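Returning Glass Bottles to the Limside Collection Point

Residents of Limside and Betau may return empty glass bottles at the Amarasinghe Street collection point. The procedure was revised in May 2019 and applies to all households.

Before you leave home

1. Empty each bottle completely. Rinse it once with cold water and let it drain. Labels may remain in place.

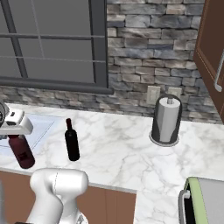

2. Remove corks, screw caps and plastic stoppers. Corks are accepted separately in the brown bin. Caps belong with household metal.

3. Sort the bottles by color. The site accepts clear, green and brown glass. Very dark wine bottles should be placed with the green.

4. Pack the bottles upright in a crate or sturdy box. A single load may not exceed 30 bottles. 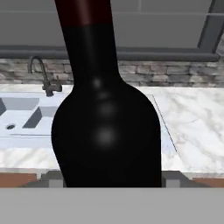
At the collection point

5. Present your household card at the gate. Cards issued in Stustport are not valid at this site.

6. Place bottles in the correct container by hand. Do not throw them or leave boxes on the ground.

7. Report any breakage to the attendant. Do not pick up broken glass yourself.

Households that wish to return larger amounts must book a time at least 3 working days in advance.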